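Sarner Community Computer Reuse Project
Progress report to the Novar Fund
Reporting period: March to end of grant year one

1. Summary

The grant pays for a workshop that takes in retired office computers, wipes and repairs them, and passes them to households in Sarner and Degefa that have no computer at home. This report covers the work done since our last update in March, the money spent, and what we plan for the second year.

The main points are as follows. We have placed 600 machines with households, which meets the target in the grant agreement. The Degefa pickup point opened later than planned and is now running. Spending is under budget on parts and over budget on transport. We are asking for one change to the agreement, set out in section 6.

2. Intake and repair

Most of the machines we receive are office desktops between five and eight years old. They come in batches when an employer replaces everything at once, so the workload is uneven. April was quiet. In May two offices cleared out in the same week and the storeroom was full to the door.

Each machine is logged, the drive is wiped and the wipe record is saved against the serial number. Then the case is opened and the memory, processor and board are checked. Machines with a failed board are stripped for parts. Memory is the part we reuse most, and we now sort it by type on intake, which has cut the time spent looking for matching pairs.

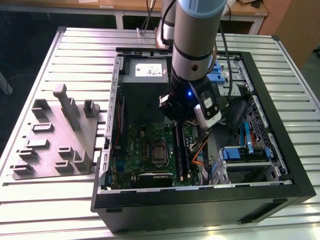
Households in Degefa asked at the spring meeting whether the machines would be quick enough for video classes, and one parent wrote afterward: We had one from another program that froze every time my son turned on his camera. I would sooner wait a month for a good one than get a slow one next week.

We took this seriously. The minimum memory for a machine going out was raised in April, and any desktop that cannot meet it is now used for parts. The change slowed us down for several weeks while we waited for more memory to come in. Complaints about slow machines have dropped since then, although we still get a few from homes where the problem is the internet connection. We cannot fix that, but the handout now has a page on where to place a router and how to check the speed.

Laptops are still a weak spot. Requests for them are far higher than supply, and the ones we get often need a new battery. Batteries are the most expensive single item on our parts list. We have stopped offering laptops on the general form and keep them for people who have no fixed place to set up a desktop.

3. Placement with households

Applications come through schools, the two libraries and the Sarner housing office. The form was four pages long at the start of the year. It is now one page, and the proof of income requirement has been replaced by a referral from any of the partner offices. The schools had told us that families were giving up halfway through.

The wait from application to pickup is still longer than we would like. Part of the delay is on our side, and part comes from appointments that are missed and have to be booked again. We started sending a text message the day before pickup in March. It has helped, more in Sarner than in Degefa, where many of the phone numbers we hold are out of date.

Every household gets a desktop, monitor, keyboard, mouse and power cable, plus a printed setup guide. The guide is available in three languages. A fourth has been requested by the Degefa library and the translation is under way.
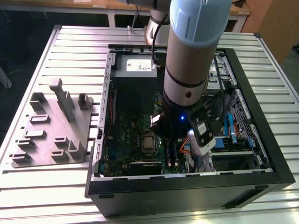

What happens when a machine breaks down after it has been placed? The household calls the help line or brings the machine to either pickup point, and it is repaired or swapped at no charge for the first year.

The help line took more than 72 calls in the period. The largest group were about passwords and printers. A smaller group were about hardware, mostly monitors that would not turn on and power supplies that had failed. We swapped the power supply in each of those cases and now replace any unit of the same model before it goes out.

After the first year, repairs are done when we have the time and parts. We have not had to refuse anyone so far, but this will get harder as the number of machines in homes grows. The board should expect us to raise it again in the next report.

4. Training sessions

The agreement called for a basic skills class at both sites. The Sarner class runs in the library on weekday mornings and is usually full. The evening class was dropped after low attendance. People told us they were tired by then, or had children to look after, and the morning group has room for those who can switch.

The Degefa class began as soon as the pickup point opened. It covers email, online forms, school portals and how to spot scam messages. The scam session was added at the request of the people attending and is the one they ask to repeat.

Course notes were written with Zusis, the adult learning center next to the Degefa library. Zusis also lent us chairs and a projector, which saved us buying our own.

5. Spending

Parts: under budget. The saving comes from stripping failed machines and from buying memory secondhand.

Transport: over budget by $2184. The van hire rate went up, and the Degefa site needed extra trips while its storage room was being finished. We covered the difference from the saving on parts, as the agreement allows.

Staff: on budget. The part-time intake post was empty for several weeks and the hours were shared between the existing staff.

Rent and utilities: on budget.

The full accounts are in the attached spreadsheet. 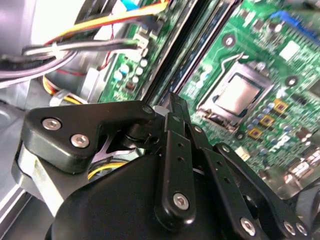

6. Change requested

We ask that the laptop target for year two be lowered and the desktop target raised by the same number. The total would stay as it is. Without this change we would have to buy laptops at retail prices, and the parts budget will not cover it.

We would also like to move 2 percent of the rent line into transport. The Degefa landlord has agreed to a lower rent for the second year, and the van hire rate is not expected to come down.

7. Plans for the next period

Hire for the intake post. Finish the shelving in Degefa. Update the phone list with help from the school offices. Print the fourth language version of the setup guide. Agree a schedule with the larger employers so that their clear-outs do not all arrive together – two have already said they are willing to spread deliveries over a month.

The next equipment collection is on 1st June at the Sarner depot. Fund staff are welcome to attend, and should use the side entrance as the front gate will be kept clear for the van.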